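Cellule bras + marqueurs : les règles avant de lancer un cycle

Mémo rapide pour ceux qui reprennent les postes Vena en avril. Version courte, la longue est chez Natalina Villa (bureau Messina).

1. Avant la mise sous tension

Arrêt d'urgence testé, à la main, à chaque prise de poste. Pas « vu hier ». Personne dans la zone, outils sortis. Vitesse réduite pour le premier passage, 15 % maxi, et on garde le doigt sur le boitier.

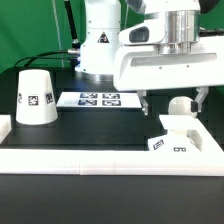

L'étiquetage d'abord. Tout pictogramme d'avertissement doit rester lisible depuis la place de l'opérateur, donc pas de scotch ni de post-it dessus. Le triangle noir et orange sur la base du bras, on le laisse dégagé. Pareil pour les câbles : connecteur bien enfoncé côté bras, et du mou là où ça bouge. Les marqueurs imprimés sur le gobelet et sur la plaque à plat, on n'y touche pas avec les doigts gras. Chiffon sec uniquement.

2. Marqueurs et repères

Un marqueur abimé = on remplace, on ne retouche pas au feutre. Jamais. Après remplacement, refaire le calibrage complet, puis 2 passages à vide. Écart noté dans le cahier, même s'il est nul. À Stollville ils sautaient l'étape du cahier, résultat 48 cycles à rejouer.
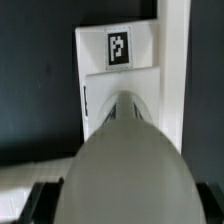
Calibrage valable pour un seul poste. On ne copie pas le fichier d'un poste à l'autre, même montage identique, même réglages. Nom du fichier : poste, opérateur, numéro de cycle. Exemple : fedevano_nv_108.

3. En cas d'arrêt

Couper, attendre l'immobilisation complète, ensuite seulement entrer dans la zone. Noter la cause avant de réarmer. Si la cause est inconnue on ne réarme pas, on appele.

Fin de poste : bras en position de repos, pince ouverte, cahier signé.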